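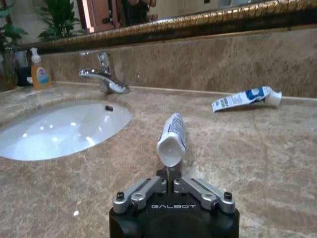

The Bathroom Counter Is Still Hard

Tidying a bathroom counter takes a person a minute or two and no thought. For a robot arm it is a short list of separate problems, most of them still open. Machines have been able to pick parts from a fixture for decades. Picking up a toothpaste tube next to a sink, in a house the machine has not been in before, is newer work, and the results are uneven.

A tube is a poor object to grasp. It is stiff at the cap, soft in the middle and flat at the crimp, and its shape changes each time someone uses it. The second tube in the photograph, lying on its side near the backsplash, is bent near the cap. A geometric model made from a full tube would not fit it well. The tube in front of the Galbot gripper presents its cap first, which gives the fingers something firm to close on, but the angle of approach has to be right.

Azucena Chávez runs manipulation testing at Truvura, a firm that evaluates household robots for appliance makers. Her group ran a counter-clearing task in January using 60 starting layouts. Each layout was attempted 2 times, by a system trained mostly on recorded demonstrations. The pass mark was simple: every loose item placed in a tray, nothing knocked into the basin, no human help.

"We set 80 percent as the level where a household might keep using the thing," Chávez says. "On boxes and bottles it clears that. On tubes, combs and razors it doesn't."

The failures fell into a few groups. Perception errors were common on polished surfaces. Veined marble breaks up the outline of a small item, and glossy ceramic and chrome return reflections of the ceiling lights that a depth sensor may read as gaps or as objects. Mirrors are worse. A large mirror over a sink adds a second room behind the wall, and a planner that accepts it as real will waste time on targets it cannot reach. Truvura's engineers now mask mirrors by hand before a run. Chávez does not count that as a solution.

Contact errors came next. A finger that arrives low touches the counter and stalls. One that arrives high pushes the cap and rolls the tube away. Wrist cameras help in the last inch of travel, where a head camera's view is often blocked by the arm itself, but the camera also loses sight of the rest of the counter at that point.

Speed is the other complaint. The slowest successful run in the January set took 141 seconds.

Perla Trujillo, who designs grippers at Killov, thinks too much attention goes to the software. Her company sells linkage-driven hands to packaging lines, and she has spent two years adapting one for domestic goods. Softer fingertips improved the hold on tubes and made it worse on razors, whose handles twisted under load. She is now testing a fingertip with a firm edge and a compliant pad.

Factories remain the easier customer. A packing station can be lit evenly, given a matte surface and kept the same from one shift to the next. Killov has arms loading cosmetics tubes into cartons, with the caps all facing one way when they arrive. Trujillo would like to drop that last condition first, and plans to run the line with mixed orientations once the new fingertips have passed wear testing.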